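Kiani is looking for a field assistant for our water reuse project in Plandamley. We treat wash water from small food shops, so that it can be used again for cleaning and for gardens. The work begins in July and the contract is for five months.
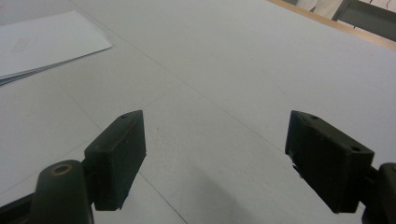
*Kiani, Plandamley*

You will visit four shops each week, take water samples and write the results on our forms. A driver's license is necessary. Experience in a laboratory is welcome, but we will train you.

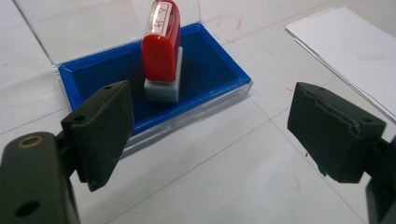 The position is 42 hours every two weeks, and travel costs are paid.

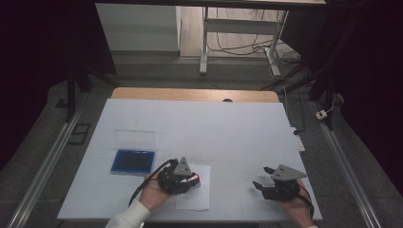 Please send your resume and a short letter to Tahira Baloch. Questions about the contract can go to Fahad Memon.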